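I want to talk about free feeding, and I want to say up front that I did it for years. Big bowl, kibble to the brim, top it up whenever the bottom started to show. My dog at the time was a shepherd mix named Tolo, and I thought I was being kind. Food always there! Never hungry! What could be nicer than that?

Then Tolo stopped eating for a day and a half and I didn't notice.

I'm still a bit ashamed of that sentence. But how would I have noticed? The bowl had food in it. The bowl always had food in it. I had no idea whether he'd eaten a cup that morning or three bites, and by the time he was acting sick enough for me to call the vet, she asked me the most basic question in the world (when did he last eat a normal meal?) and I stood there in the kitchen with the phone in my hand and nothing to tell her. He recovered fine. It was his teeth, a cracked one way at the back. I did not recover fine, in the sense that I've been boring people about mealtimes ever since.

So let me bore you too.

The argument I hear most for the bottomless bowl is that dogs "self-regulate." My neighbor Hubert Głowacki says this about his hound, Lehtinen, who he named after a hockey player, and who is shaped like an ottoman. I love Hubert and I love that dog. She is not self-regulating. She's never met a bowl she couldn't see the bottom of. Some dogs really do graze, I'll give him that, and I've known a few skinny, picky types who'd walk away from a steak if a squirrel went by. But you don't know which dog you've got until you've already run the experiment, and the experiment goes on her hips.

The second argument is that meals are a hassle. People work. People have kids and long drives and night shifts. I get it, I do, I drove forty-five minutes each way to a job in Badville for most of my thirties and there were mornings I barely fed myself. But a meal for a dog takes maybe as long as making toast. You scoop, you put it down, you go find your shoes, and when you come back you pick up the bowl whether it's empty or not. That last part is where everybody loses their nerve.

"But what if he didn't finish?"

Then he didn't finish, and now you know something! That's the whole point of the thing. A healthy adult dog who leaves half his breakfast will be pretty interested in dinner. And if he isn't interested in dinner either, you pick up the phone, and you have a real answer when they ask. (Puppies, seniors, diabetic dogs, dogs on medication: different story, ask your vet and not a person with a blog.)

My friend Eleri Prydderch fosters for a small rescue, and she's had so many dogs come through her house that she's stopped being sentimental about food, which makes her very good at it. Every new dog gets two meals a day, same spots, fifteen minutes, bowl up. No exceptions for sad eyes. She writes down what's left in a spiral notebook that looks like it's been through a flood. I asked her once if it felt harsh, starting a scared dog off with rules like that, and she said the scared ones are who it's for. They've had enough surprises. Breakfast shows up, dinner shows up, and after a week or so you can see them start to expect it, and a dog who expects something from you is a dog you can begin to work with.

I think about that a lot, because the other thing a full bowl takes away from you is leverage. I don't mean withholding food to get obedience. Please don't do that, it's mean and it doesn't teach anything you want taught. I just mean that a dog who's been snacking since dawn has very little reason to care about the biscuit in your pocket. I took Tolo to a group class back in the bottomless days and he'd sniff my treats politely and look out the window. The instructor, Lensa Shiferaw, watched this for five minutes and asked what he'd eaten before class. I said I didn't know. She just nodded, very kindly, and I wanted to crawl under a chair. We moved his dinner to after class and the following week I had a different student on the end of my leash.

And while I'm at it, can we talk about extras? Because I've met plenty of people who measure kibble like chemists and then hand over a pork rind, two crusts and the end of a cheese stick before lunch. I used to be terrible about this. These days my extras are mostly produce, in small amounts, and counted as part of the day's food.
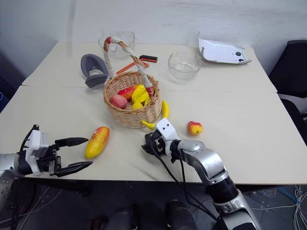
*Bananas and apples get a yes at my house, in small pieces and with no apple core or seeds.*

A few slices of banana inside a rubber toy, frozen overnight, will buy you a very quiet half hour. Apple bits are good for dogs who like a crunch. Peaches and mangoes are okay as long as the pit goes nowhere near the dog. Grapes and raisins, never, not one, and I don't care that your uncle's beagle ate them every Christmas. I also don't bother with anything that has a mascot on the bag. Somebody gave us a sack of Purside training bites last year and my current dog would have sold me for them, but she got the runs and I got to shampoo a rug.

The hardest part of all this has nothing to do with dogs. It's the people in the house. My father-in-law, Fasil Mamo, stayed with us one December when his furnace quit, and he's from the school of thought that says an animal looking at you is an animal asking a question, and the polite answer is ham. I'd measure breakfast, he'd supplement. I'd measure dinner, he'd supplement. I finally put the day's treats in a jar on the counter and told him he was in charge of it, all of it, whatever was in there was his to give, and when it was gone it was gone. He took that job more seriously than anything I've ever seen him do. He was rationing by noon! He made her wait! She adored him for it, too, possibly more than she did in the ham days.

I know I sound strict. I got an email after my last post on this from a reader, Hermine Riedl, who told me that food is love and that I was making it into paperwork. I've gone back and forth on how to answer her. I do think food is love, a bit. I think my dog thinks so as well, going by the dance she does at six o'clock when I so much as touch the cabinet. She spins, she sneezes, she runs to the mat and sits so hard I can hear it. Tolo never once did that in his bottomless years. There wasn't anything to dance about, it was just furniture with kibble in it.

So Hermine, if you're reading, try it for two weeks. Morning and night, bowl up after fifteen minutes. Then write back and tell me how it went, even if you still think I'm wrong.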